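El becario más caro del taller

Enseñar a alguien a recoger cables debería ser fácil. Se le da un mazo, se le señala la canaleta y se vuelve una hora después a deshacer el desastre. Con un robot el procedimiento es el mismo, salvo que hay que quedarse a mirar y el alumno no pide café.

En Kodascombe llevan desde mayo intentándolo. La empresa monta puestos de trabajo para oficinas, y alguien decidió que la parte más ingrata del oficio, la que se hace debajo de la mesa y de rodillas, podía aprenderla una pareja de brazos. El proyecto se llama Gadoneck, nombre que en el taller cada cual pronuncia como quiere y que en contabilidad se pronuncia con un suspiro.

El método es casi artesanal. Un operario se sienta delante de los mandos y lleva los dos brazos a distancia: cierra una pinza, acerca la otra, se equivoca, resopla, vuelve a empezar. El sistema lo graba todo, resoplidos aparte. Cada intento completo es una demostración, y para que el programa empiece a sacar algo en claro piden 87 por tarea. Una persona con práctica despacha 30 en una mañana. Yo, que me ofrecí con la alegría del que ha jugado mucho a las consolas, hice seis.

Lo primero que se pierde es el tacto. Un cable entre los dedos avisa cuando se tensa; un cable visto en una pantalla se limita a estar ahí. Lo segundo es la dignidad. Las dos pinzas tienen que trabajar muy juntas, y durante mi turno se buscaron las puntas con la cautela de dos desconocidos que dudan entre darse la mano o dos besos. «Más despacio», me decían. Iba ya tan despacio que en el taller de al lado, el de Gilani, habían cambiado de turno.

Luego está el asunto de los vicios. El robot imita, y no distingue la técnica de la manía. Durante semanas, una de las pinzas hacía un pequeño rodeo antes de bajar a la mesa. Revisaron la calibración, revisaron el programa y al final revisaron a la operaria, que hacía ese mismo rodeo porque así esquivaba un reflejo del monitor. Hubo que repetir 46 demostraciones y bajar una persiana.

El modelo anterior, Bultdale, se programaba punto a punto y no heredaba defectos de nadie — tampoco virtudes, según quienes lo padecieron. Bastaba con mover la canaleta un dedo para que colocase el cable con toda seriedad en el aire.
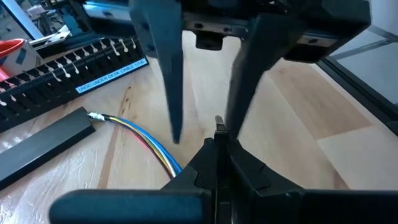
Al terminar mi turno pregunté qué harían con mis seis intentos. Me contestaron que se guardan en una carpeta aparte, y cambiaron de tema.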